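Does a repair café cut household waste? Project report, second-year Environment and Society module
Submitted 28/03/2020

Background

The Trerwood repair café opens in the church hall and its leaflet says it "keeps tonnes out of landfill". I wanted to know where the tonnes came from. The leaflet gives no source, and when I asked at the desk I was told it was a national figure, then that it was a council figure, then that somebody had worked it out once. This report is my attempt to work it out again with the café's own sign-in sheets.

I should say that I started out liking the idea of repair cafés and I still do. What I doubt is the sums.

Method

I was given the sign-in sheets for all the sessions up to the end of February, 542 entries in total. Each has a column for the item, a column for the fault and a column for the result. The result column is meant to say "fixed", "part fixed" or "not fixed". In practice it says all sorts of things, including "better", "ask Jimby" and a smiley face. Jimby is the spare parts shop on the high street and I counted those as not fixed.

I then sent a short questionnaire to everyone who had left an email address and agreed to be contacted. I had 44 replies. The planned follow-up visits did not take place because of the lockdown, so everything about what happened to items later on is what people told me.

What the sheets show

Lamps, toasters and clothes make up most of the entries. Clothes nearly always get a good result, but a cardigan with a missing button was probably not on its way to the tip. Small electrical items do worse. Kettles are hardly ever repaired, and the café now turns away the cordless kind.

Weight is never recorded. To reach even one tonne you have to assume a weight for each item, and the answer depends almost entirely on what you assume. Using the catalogue weights from the Uniyal website I got one total, and using the weights in the Arnness household guide I got another a good deal higher. I don't think either should be printed on a leaflet.

What people said

Of the 44 who replied, 17 said they would have kept the broken item anyway, in a cupboard or the shed. That matters, as a thing in the shed has not been thrown away. Only 2 said they had been about to put it in the bin that week.

Several mentioned that goods are harder to open than they used to be — glued cases, odd screws, no manual. It was the most common complaint, and I think a fair one. We covered the making side of this in the autumn lectures, where the talk was all of speed and cost and hardly at all of how a thing would be taken apart again.

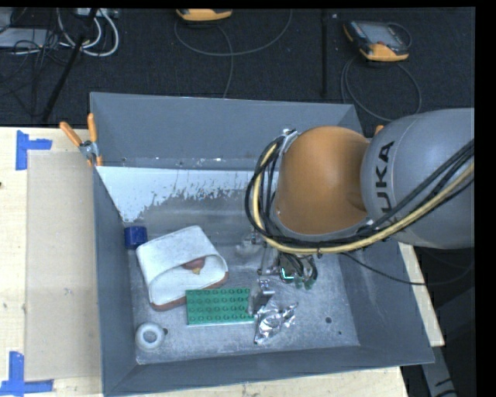 One reply took me to task on this, saying that old toasters were just as hard to mend, that her mother's had been riveted shut, and that people only remember the ones that lasted. I have no data to answer her with. It is a good point, and my questionnaire didn't ask how old the items were.

Limits

People who fill in a form about a repair café are likely to be the ones who had a good morning there. The sheets were filled in by different hands and I had to guess at some words. I also left out bicycles, which have their own book that I was not able to borrow before the hall closed.

Findings

The café mends a fair share of what comes in, mostly textiles and lamps. The claim about tonnes can't be supported from its records. A set of kitchen scales on the sign-in desk and a question about what would have happened to the item otherwise would give a much better figure within a year, though it may be a smaller one than the café would like.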